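Lozano Wool Throw, Odine Weave

Oatmeal / Slate / Moss
In stock, ships from our shop in Prurnia

I've been selling blankets long enough to be picky about them, and this is the one I keep on my own couch. The Lozano is a mid-weight throw in the Odine weave, a loose little basket pattern that gives when you pull it around your shoulders and doesn't leave you feeling wrapped in a doormat. (I've owned the doormat kind. My dog has it now.)

It weighs 800 grams, so you feel it on your legs but you can still sleep under it in February with the heat on. The length is 162 cm without the fringe. I'm on the tall side and it covers me from toes to chin if I bend my knees a bit, and if you want something to cover a whole bed, go look at the Sindholm instead, you'll be happier!

The yarn

All wool, two-ply, spun a bit on the fuzzy side. Is it itchy? On bare arms, a little, for the first couple of weeks. It calms down after a wash. If you can't stand wool on your neck at all then I don't think this one will change your mind, and I'd much sooner you ordered a swatch first. Swatches are free, just put the color in the order notes.

The oatmeal is undyed, so it moves around from batch to batch. Some come out closer to sand, some have a gray streak running through. If you're buying a pair and want them to match, tell me and I'll pull them from the same bundle. Slate and moss are dyed and stay pretty steady, though the moss looks browner under a lamp than it does by a window.

Washing it

Cold water, wool soap, in the tub. Push it up and down, let it sit, drain, press the water out with your hands. Don't wring it! Then lay it flat on a couple of towels and leave it alone until tomorrow. I have put mine in the machine on the wool cycle and it came out fine, but I was nervous the whole time and I can't promise yours will do the same.

It will shed in the beginning, mostly onto dark pants. A good shake off the back porch takes care of most of it. Pilling shows up where you sit on it, and a cheap sweater comb gets rid of that while you're watching TV.

What customers wrote to me

"Bought the slate for my husband's chair and have not seen it since. Fringe is longer than I expected, but I like it." Crescencio Montoya's daughter ordered the same one for his birthday, and he wrote back asking if we make it in red. We don't, sorry Crescencio, but I've passed it on to the mill.

Demetrio Herrero asked whether the fringe can be trimmed. Yes, but leave the knots where they are and cut below them, with sharp scissors.

Shipping and returns

Orders go out in two days, folded in paper with a cotton tie. Returns are fine for a month as long as it hasn't been washed, and if there's a pulled thread when you open it, send me a photo and I'll swap it, no need to mail the old one back first.

Price goes up a little on 4/1/24 when the new batch comes in, so if you've been thinking it over, now's a decent time.

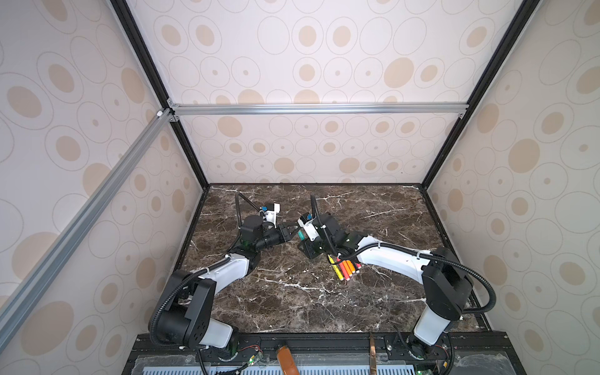
The new batch will be the same three colors, same size, same fringe. If you want your name on one before it gets here, drop me a note through the contact page and tell me which color.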